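How to write a cell check sheet for two-arm garment handling

Last updated November 5, 2022

A check sheet is the short list an operator works through before a cell is allowed to move. Ours at Drinditz started as four lines taped to a door and grew until people stopped reading it. In March we cut it back to 12 checks, in a fixed order, and the Skarnano and Seol sites now use the same one. This page explains how to write one for your own cell.

Before you start

You need the risk assessment for the cell, the arm supplier's manual and the stop log. Our log had 1,625 entries when we began. Sort yours by cause and keep the most common causes beside you while you write. If a check doesn't trace back to the assessment, the manual or the log, leave it out.

Step 1. Split the cell into zones

Use the zones an operator would name without thinking: bases and rail, arms and cables, grippers, work surface, stock. Write the checks zone by zone so that nobody has to walk back and forth. Start low and work up, with the power isolated.

Step 2. Write each check as something a person can see or touch

"Cabling in good order" is no use. "Cable clears the fabric through the full reach of the arm" can be answered yes or no. Each check gets one line and one answer.
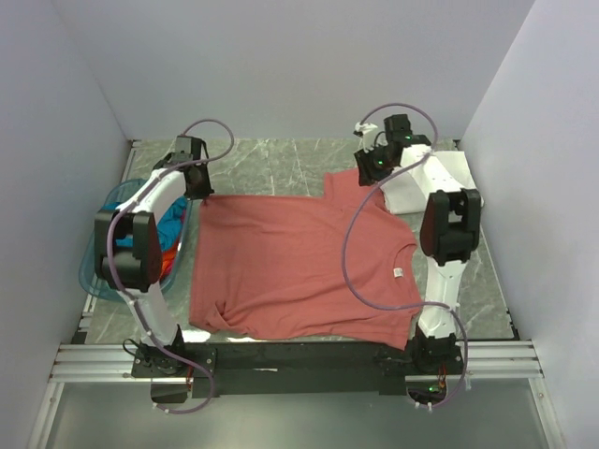
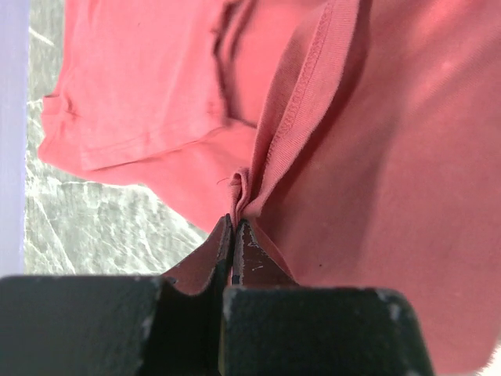
Cables deserve their own line on the sheet, separate from the arms. A slack loop is needed so the joints can turn, but a loop that hangs over the work can drag a garment or catch under it. With the T-shirt laid out on the marble-patterned surface, the purple cable of the right arm drapes across part of it, so the line for a layout like that should name the right arm and ask for the loop to be watched on a slow run. Finger faces need a line too. Chips and scratches of the kind showing on the right-hand finger in the close view should be written down and compared with the last entry — a rough edge can pull a thread, and a loose thread already in the fabric should be noted before the run.

Step 3. Set the limits

Decide what counts as a fail and put it on the sheet. For finger wear we use a reference card from Beviveck with three grades. Grade three means the finger is changed before the next run. Do not leave this to the operator's judgement at the start of a shift.

Step 4. Try it cold

Give the sheet to someone who has not worked on the cell and stand back. Change any line they ask about. Then run it on 20 starts and mark which checks ever get a "no". A check that never fails may still be needed, so go back to the assessment before you drop it.

Step 5. Keep the record

Each sheet carries the cell number, the garment type and the software version. File it with the run. Review the sheet after any change to the grippers, the cable routing or the surface, and once a year in any case.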